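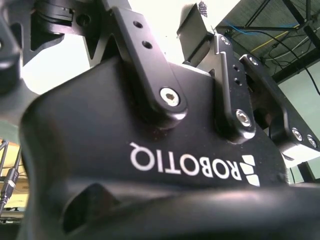

Róisín Ó Dubhghaill reckons we did it all in the wrong order, and that the worktop should have gone in before anybody so much as looked at a shelf. She has said so at every meeting since the summer and I've promised to put it in the report, so there it is. She's right about the far end, where we had to take two brackets down again to get the back edge flush. I still think the rest of it would have gone the same way whichever we'd started with.

November
By Emiliano Aranda

Search this site Go

So, hello again to everyone at Grelley, and sorry this is longer than the last one. You asked for news of the back room at Ciltberg and how the money is going, and there's a fair bit to tell you on both.

When I wrote last time we had a room full of things and nowhere to put them. The lending shelf had grown into a lending heap (preserving pans, cake tins, the big tea urns, folding tables, all the bunting) and you had to move half of it to reach the other half. People would ask for a fish kettle and Nicanor would vanish for twenty minutes. We did lend things out, but I'm sure we lost a few borrowers simply from the look on his face when he came back without the lid.

The worktop is in! It runs along the window wall and it's a lovely light colour, which makes more difference than I'd expected, as that side of the room was always gloomy after three o'clock. Bogdan Pană cut it and fitted it, and gave it two coats of Zonix, the oil he swears by. It smelled a bit for the first week. We kept the window open and did our sorting in coats. There's a scratch near the socket already, my fault, from dragging a slow cooker across it, and Bogdan says it'll rub out with a bit of fine paper and another wipe of oil. I haven't been brave enough to try.

The shelves took longer. The wall behind the door is older than the others and crumbles as soon as you show it a drill, so we gave up on hanging anything heavy there and stood a second-hand rack in front of it instead. It came from a bakery that was changing its fittings, cost us 50 pounds, and has taken all the baking trays without a wobble. That was a good deal cheaper than the wall units in our original plan and the saving is in the figures further down.

Sorting was the part I'd dreaded and it ended up being rather nice. We put everything out on the folding tables and went through it one kind of thing at a time. Purificación Tejada made the rules: if it's chipped where your mouth goes, out; if it has a plug and no guard, out; if it has lost its lid, it goes in the lids crate to wait for a month. The lids crate was her idea and it's been a great success. Most of the pans got matched up in the end, some with lids that plainly began life on something else but fit perfectly well.

Everything that stayed went into clear boxes with a label on the short side, so you can read it when it's pushed back. We'd bought the boxes before we'd measured the new shelves (yes, I know) and the deep ones stick out over the front a little. You get used to it. There are 18 of them and I'd buy the shallower sort if we ever need more. The labels are handwritten. We did try the label printer somebody gave us, but it eats tape at a shocking rate and the print fades if the box is anywhere near the kettle.

Money, then. We'd put aside 200 pounds for timber and fixings and came in under that, even with the extra brackets. The bakery rack came out of the shelving line, which leaves enough there to do something about the light over the sink. The receipts are going in the envelope with the signed form. One of them is from Ding, the hardware place on the corner, and has been through the wash in my jeans pocket. You can still make out the total if you hold it up to the window. If it won't do, tell me and I'll ask them for a copy.

What hasn't gone well: the cupboard under the sink. We were going to clear it and keep the cleaning things there, and when we took the bottom panel out the floor underneath was soft. Bogdan had a prod about and thinks it's an old leak from before our time, but we don't want to put any weight on it until someone has looked at the pipe. So the mops and buckets are living in the passage, and I'm afraid they look it. I've asked the landlord twice. I'll ask again.

The other thing is the booking book. We carried on with paper, as agreed, and it works for people who come in, but anyone who rings up has to wait while one of us finds the page. Nicanor would like a big wall calendar beside the door where the whole lot of us can see what's out and when it's due home. Róisín would like it on the computer. We're going to try the calendar first, mainly as we already have the calendar.

Borrowing has picked up nicely since the room was opened again. The urns go out nearly every weekend, and the jam pans were hardly in the building while the plums were on. One family had the trestle tables for a christening and brought them back cleaner than we'd lent them, with a cake, which we ate standing at the new worktop with our coats off for once.

Before the next report I'd like to get the light over the sink sorted, hear something about that floor, and put hooks up for the aprons. Purificación also wants a shelf at wheelchair height by the door with the things people ask for most, and we've left a gap in the right place for it. Bogdan has enough worktop left over to make it from.

Do come and see it. The kettle's on from ten most mornings, and if you bring a lid for a large oval casserole we'll be very pleased to see you.

Emiliano

We use cookies to help this site work properly. By carrying on you agree to our use of them. Accept Settings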